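From: Lakshmi Gounder
To: cell-users list
Date: 2021-10-16
Subject: Re: Memory stick goes in crooked after finger change

Hello all,

On the Stosbridge list a colleague from Hidmont wrote:

> We changed the fingers on our gripper in February and from then
> the memory stick touches the slot on one side first. We taught
> the insert point again 2 times and it is the same. Do you teach
> with the case bolted down? And how do you know that the grip
> itself is straight?

Thank you for the message, I had the same trouble on our Kema cell. I think your insert point is good and the error comes earlier, at the grip. We hold the stick horizontal and stop above the open case before going down. At this height I look at the stick against the board, and only then I allow the slow move.
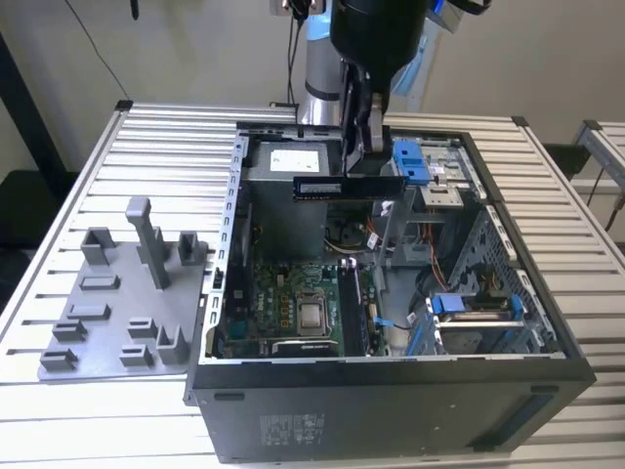

Must the case be bolted to the table?
We do not bolt ours. We push it against two stops before each run, and this repeats well enough if the rubber feet are clean.

I write below the order in which I set up the cell after a finger change. Please do not skip to the last point, I have done this and lost an afternoon.

1. Tool centre. Delete the old value and measure again with the new fingers. The old one looked nearly right on our arm, and this was the danger.

2. Fixture plate. Bring the closed fingers over the grey plate at low speed and check the height against the holders. If the plate has moved, correct the plate frame and leave the insert point alone.
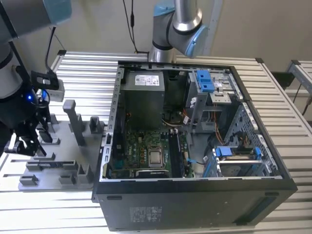

3. Grip. Take the stick from its holder 16 times and put it back each time. Our pickup program is number 68 in the Warrier folder, I can send it if you want. If the stick turns in the fingers, look at the finger screws first. Ours were tightened by hand only.

4. Case position. Lay the tower on its side with the panel off and the processor uncovered, as for a normal run. Move every loose cable away from the path of the wrist.
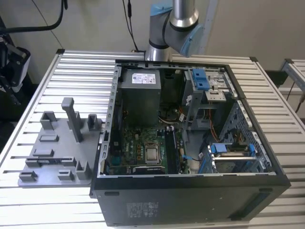
After this I park both arms away from the case and check the latches of the slot with my own fingers. A latch that is half closed gives the same force signal as a crooked stick, so the log will not help you to see the difference. I also write the position of the stops in the cell book, with my initials.

5. Insert point. Now you can teach it. I start with empty slots and no stick in the gripper, and bring the fingertips slowly to the end of the slots using the wrist camera. Then I go up, take the stick and repeat with the force limit at its lowest setting.
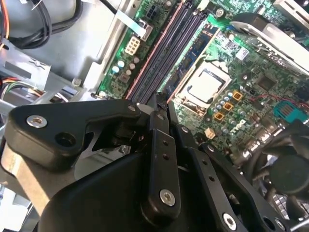

Wrist camera view, fingertips near the end of the memory slots.

If the first contact is still on one side, please send me the tool centre values from before and after the change, and the log of run 93 which you mentioned to me by telephone. I would like to compare the angle of the wrist with ours.

One question back to you: did you keep the old fingers? I would measure them too.

Kind regards,
Lakshmi Gounder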